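[vandutier-dev] Re: grasp state flips to "lost" during towel placement

From: Vandutier list
To: vandutier-dev
Subject: Re: [vandutier-dev] grasp state flips to "lost" during towel placement

On the Busar branch, someone wrote:

> We run the folding task with Vandutier for control and Ato for
> the task plan. Since the August merge the second towel often fails
> at the place step. The gripper is still closed on the cloth, but
> the grasp monitor reports LOST just before contact with the table,
> and Ato sends the arm back to its pre-grasp pose. The log has this:
>
> place: descend, z error 4 mm
> grasp_monitor: width below threshold, state HELD -> LOST
> planner: abort place, replan from PREGRASP
>
> Raising the threshold does not help. Turning the monitor off does,
> but then we miss real drops. Is this a known problem, and is there
> a way to keep the monitor on only for part of the motion?
>
> Also, is the recorded joint data of any use to you? We have 98
> episodes from this setup.

I can reproduce this. It is a bug in the monitor and your config is fine.

The monitor decides between HELD and LOST from finger width alone. That was a reasonable choice for boxes and bottles, which is what it was written for. A folded towel keeps compressing while it is held, so the width drifts down during the transfer and ends up very close to what we read with nothing between the fingers. When the towel touches the table the cloth shifts a little in the grasp, the width drops once more, and that last step crosses the threshold. Moving the threshold only changes which towels fail.

The August merge did not touch the monitor. What it did was raise the rate at which the monitor is polled. Before that, the short dip was mostly missed between samples. I went back to the old rate and the failures nearly went away, so please don't take that as a fix. It hides the dip and it will hide real drops as well.

The patch I have on my branch does three things.

First, the monitor now keeps a running baseline of the width from the moment the grasp closes. A slow drift moves the baseline along with it. Only a fast change counts as an event.

Second, an event has to last for 13 samples before the state changes. I tried smaller values and still got false reports at contact. Larger ones were too slow to catch a towel slipping out during the lift.

Third, the planner can pass a phase to the monitor: LIFT, TRANSFER, DESCEND or RELEASE. In DESCEND a width event is logged as a warning and the state stays HELD until the arm has reached its target height. That covers your question about keeping the monitor on for part of the motion. If you don't set a phase you get the same checks all the way through, so existing plans should run as before.

To use it, add this to the task file:

grasp_monitor:
 mode: baseline
 hold_samples: 13
 use_phase: true

You will also need the matching Ato change. The planner has to send the phase before it starts the descent. If it sends it after, the first few samples are still judged as TRANSFER and you can get the old behavior back. I got this wrong in my first version and spent most of an afternoon on it.

I replayed 1,554 recorded grasps through the new code offline. The false LOST reports at contact are gone from that set. One case I don't like is still there: if the fingers catch only the top layer of the fold, the width looks normal and the monitor is happy, while the lower layers stay behind on the table. Width can't tell us about that. It needs a check from the camera side, and I think that belongs in Vincze – the cloth mask is already there, and comparing its area before and after the lift would be a start. I have not written any of it.

Yes, please send the episodes. Joint states and gripper width are enough, at the full rate if you have it. If the commanded width is logged separately from the measured one, include both. The failed runs are more useful to me than the good ones, so don't filter them out.

I would like to hear from anyone running this with both arms active. The baseline is kept per gripper, but the phase is currently set for the whole task, so one arm in DESCEND relaxes the check on the other arm too. For folding this hasn't hurt me so far. It would be wrong for a handover, and I'd rather change the message format now than after the next release.

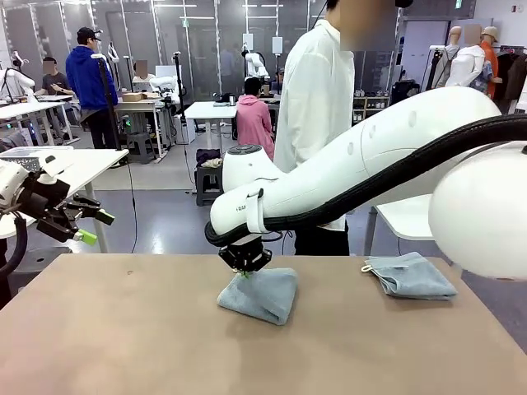 The other thing to settle before then is the default. I left mode set to the old width check so that nobody's setup changes on update. If there are no objections I will switch it to baseline for soft objects only and leave rigid ones alone.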